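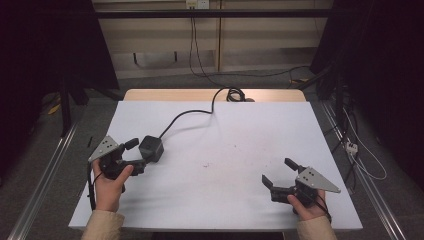 1/ Good practice for hand-held grippers, from our bench at Skembridge

We have 200 recordings behind us now and I want to write the rules down before February. Corrections are welcome.

2/ Both grippers start at the near edge of the board, hands on the handles. Wait one breath, then move.

3/ Cable first. If the cable of the block pulls when you lift, stop and lay it again. I lost 60 takes of the Zostis set to this.

4/ A bad grasp stays in the file. Mark it "Undo" and continue — do not repeat it quietly until it looks nice.

5/ Sleeves down to the wrist, the same colour on both arms for the whole session.

6/ Wipe the white board at the end of the day. I am guilty here.

7/ Next I will write about naming the files, where my opinion is stronger.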